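Sarora Teaching Bench: Tube Racks and Sample Layout

Print this page | E-mail this page

This gallery covers the tube handling bench in the Sarora practice room. The notes were compiled by Mihret Adugna and revised by Keisha Kapoor on April 29, 2018. They deal with racks, caps, labels and the order of work on the table. Procedures for the centrifuge and the cold cabinet are kept in the Panasiuk binder at the door.

All liquids used on this bench are water with food dye. The dye set has dark, yellow and red shades, so that a tube put back in the wrong position can be spotted from a standing distance. Dye concentration is not controlled and should not be used for any color matching exercise.

Racks are plastic, with round holes in parallel rows. Fill from the back row forward. A filled front row hides the labels behind it and makes the back tubes hard to grip below the cap. The raised panel goes toward the operator.

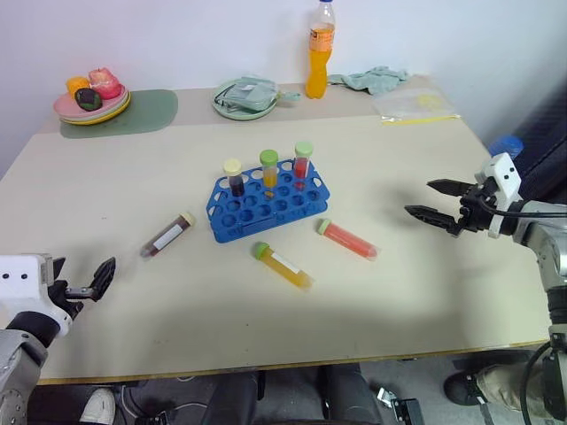 Tubes with conical tips do not stand without support. Outside the rack they are laid flat, with enough space between them that one can be picked up without moving the next. Cap color is tied to the liquid and stays with it: cream for dark, bright green for yellow, pale green for red. If a cap is dropped, replace it with one of the same color from the spares drawer.

Labels run lengthwise along the side of the tube. Apply them before filling. The label stock is Vomby 27, which holds on dry plastic and lifts at the corners if the wall is damp. Write in pencil or solvent-proof marker only. Ballpoint smears within a day.

Fill level stays below the cap threads, with clear space left above the liquid. Overfilled tubes leak when laid down, and the dye stains the table surface. Wipe spills at once with a damp cloth, then a dry one. Old stains can be reduced with Brulteck cleaner, left on for 24 minutes and rinsed twice.

The table is shared with the sorting exercise, which uses plates, fruit and a mat. Those items belong toward the far edge during tube work. The mat can stay down. Plates may be stacked if space is short, and do not need to be cleared between sessions.

Racks are washed by hand in lukewarm water and drained upside down. The dishwasher in the corridor warps them; two were lost that way in December. Replacement racks are listed under stock number 426.

Corrections to these notes should go to Keisha Kapoor, with the page title and the paragraph concerned.

Recent galleries
Label Stock and Markers
Spares Drawer, Revised Layout
Sorting Exercise: Plates and Mats
Drying Shelf, Room 46

Contact | Copyright Sarora | Back to top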